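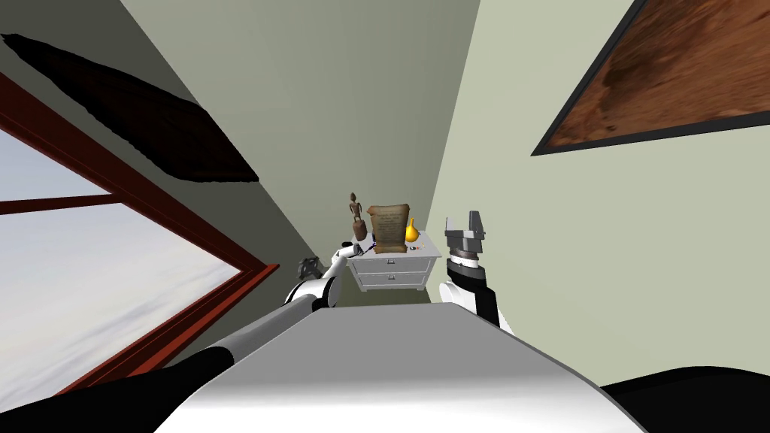 Remzi Değirmenci thinks the Nastau glue isn't bad at all, we just cooked it. He wrote in the margin of the last page: "Check the pot before you blame the supplier. Anything that sits over 70 all afternoon will string like cheese and hold like cheese."

Print this page | E-mail this page

February, morning. Hide glue, cont.

OK so checked the pot. Dial on the Skirner says 60. Put the good thermometer in and it read 74 at the bottom, less near the top. So Remzi has a point, annoyingly. No idea how long it has been like that. Moved the dial down and waited, down again, waited. Holding steady by coffee.

Fresh soak from the night before, 3 batches, all same water:
A - Nastau, the open bag
B - Nastau, new bag
C - the old Wosent pearls from the back shelf

C took ages to swell, still hard in the middle when I started heating. Smells fine. Color darker than the other two, like weak tea. A and B I can't tell apart in the jar.

Glued up 34 maple blocks, end to side, same clamp pressure as far as I can manage by hand. Shop was cold, warmed the blocks on the radiator first and worked fast. Even so the last few of B gelled before I had the clamp on. Marked those with a pencil cross, don't average them in.

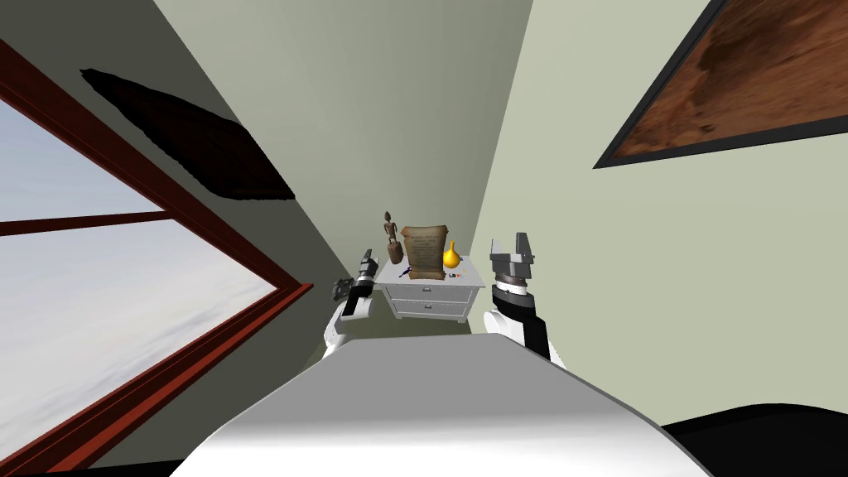
Leave the rest in clamps overnight, then a few days on the rack before anybody breaks one. Last time we were impatient and the numbers were all over teh place.

Afternoon. Broke four leftovers from the cooked pot, for comparison. All let go clean along the glue line, hardly any wood torn. One came apart in my hand while I was putting it in the press. The fifth, made before the pot went wrong (I think, label is smeared), got to nearly 4000 newtons and took a chunk of maple with it. Would like the whole rack to look like that.

Apostolos asked if he can use glue from today for the Galbraith cello ribs. Said no, wait for the breaks. He can have the first B jar if those come out ok. He wants a longer open time so maybe a pinch of urea, but do that as a seperate test and write down how much this time.

To do
- tape over the dial, write real temps on the tape
- throw out everything in the fridge without a label
- more maple, same board if there's any left
- ask Nastau what gram strength the open bag is, the sticker is gone
- small brush is shedding, get another

Pot off at five. Lid on.

Contact the workshop | Copyright, all notebook pages | Back to top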